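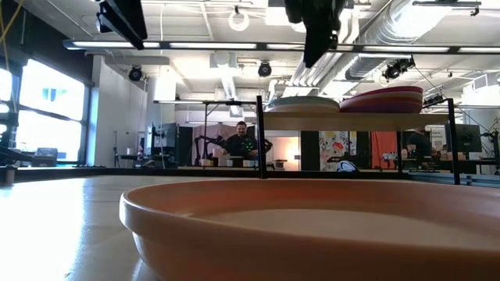 November 1, 2024
Workshop notebook, Stuvville

Crazing again. The Cenitz clear is sold as craze-free on any earthenware body, and I've now read that sentence on the tub enough times to dislike it. "Any body" is a big claim. They don't say which ones they tried, or how long they waited before looking.

What I did: test tiles in the Darwish red, bisque fired, dipped for a count of 2, left overnight, fired on the usual schedule. Half came out of the kiln at 100 degrees and half I left until the next morning. All of them looked fine at the time. I wrote "good" in the margin last time too, and then the lines turned up a fortnight later, so I'm not writing it again.

Ink test on the early ones: faint lines near the edge on most of the tiles that came out warm. Very little on the others. That would point to cooling, and it's tempting to stop there. But the warm ones were also all from the top shelf, because that's what I could reach, so I've tangled up two things and can't pull them apart. My own fault. Next load gets mixed between shelves.

Glaze thickness is the other suspect. Scratched one tile with a pin before firing and it was thicker at the bottom where the drip sat, and the lines weren't there. So that theory isn't doing well either.
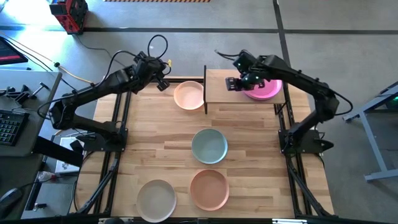 Round ware on the wooden bench, pink stack up on the shelf.

On the kiln controller: the Buturik readout said 45 on the morning I unloaded the second half. The cheap probe said 40. I don't trust either of them much but at that temperature it hardly matters. At the top end it matters a lot, and I have no idea whether the gap gets wider up there. Cones in every load from now on, no exceptions for small loads. If the cones disagree with the screen I'm believing the cones.

Someone suggested adding silica to the clear. Maybe. It's the standard advice and it may well be right, but if I change the recipe now I'll never know what the plain glaze does. Leave it alone until the shelf question is settled.

Also the boiling water and ice water test. People swear by it. I've had tiles pass it and craze in the cupboard anyway, so a pass tells me very little. A fail is worth having. Will run it on the overnight tiles and keep one back, untouched, in the drawer.

To do: label the tile backs BEFORE bisque this time. Sieve the Cenitz, there are lumps. Recheck for lines in December.

Recent entries
Darwish red, shrinkage bars
Wax resist that doesn't resist
Shelf wash, second attempt
Buturik controller, odd hold at the end of bisque

Last updated: December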